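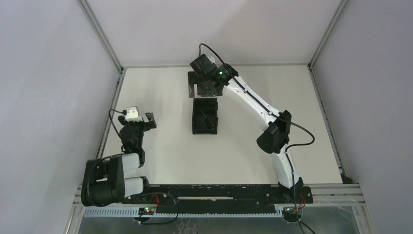 Dineo Moodley thought we should have started with the bin, and she told us so at the end of our very first talk in front of the class. Everybody who sorts small parts argues about labels and lists, she said, and then the whole lot goes into whatever box happens to be nearby, so why not pick the box first and argue afterward? We wrote that on the whiteboard and it stayed there until June, and a good part of this report is our long answer to her.

Our project was called Toft, and the question behind it was a plain one: what is the best way to keep short wires and other little bits together on a work surface so that a person can find them again? We had a drawer at school that everyone was a bit ashamed of. When we finally emptied it out and counted, it held 1,783 pieces, most of them wires, and it took us two long afternoons and a great deal of patience (and snacks) to get through them all.

We tried two kinds of container. The first was a deep tub with a lid, which we liked very much at the beginning because it looked so tidy from the outside. The second was a small black bin with low walls and no top, the kind you can set down in the middle of a white floor and see into without leaning over. A few thin wires with a bit of yellow or orange on them show up nicely against the black, much better than we had expected when we chose the color, which we did mostly by what was left on the shelf!

For the main test we made up 70 little requests on slips of paper, things like "a short orange wire" or "anything yellow," and took turns drawing a slip and finding the piece. We went through the whole stack with the tub and then again with the bin, and we kept 200 pieces in use for each round so the comparison would be fair. The low bin was quicker for nearly all of us. The tub won only when the pieces had to be carried down the hall, and there it won easily, as anybody who has tripped on the step by the stairs will understand.

We also learned something about how full is too full. Once the wires came up level with the walls, they hooked onto each other and came out in a bunch, and then you had to stop and untangle them. Keeping just a few in the bin at a time, and the rest put away by color in the drawer, worked far better.

If we had another term, we would try a white bin on a dark surface and ask the younger classes to do the slips too. The drawer is sorted now, by the way, and the tub lives on the bottom shelf with the lid on, full of tape.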